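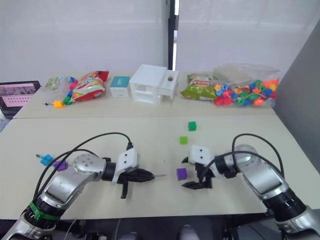
Stella Nzioka asked whether the Lukumay dairy still pasteurizes in open vats. It does, for the soft cheese only. Everything else goes through the plate unit, rated at 3000 liters an hour.

We entered by the tanker bay. Milk is sampled before unloading and held at 5 degrees. 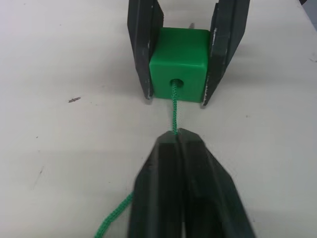 Vol. 13, p. 200

The cheese room has a drain channel along the north wall, relaid in May. Curd is cut by hand and the whey is piped to a separate tank.

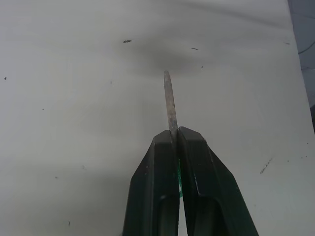 Salting is by brine bath. Wyn Foulkes, who led the tour, gave the brine strength but not the soaking time.

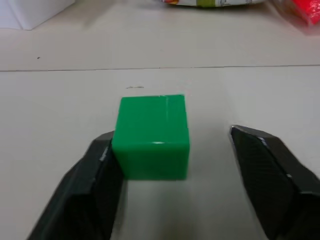

Ripening takes place in two cold stores. The second was closed for cleaning, and we left through the packing hall.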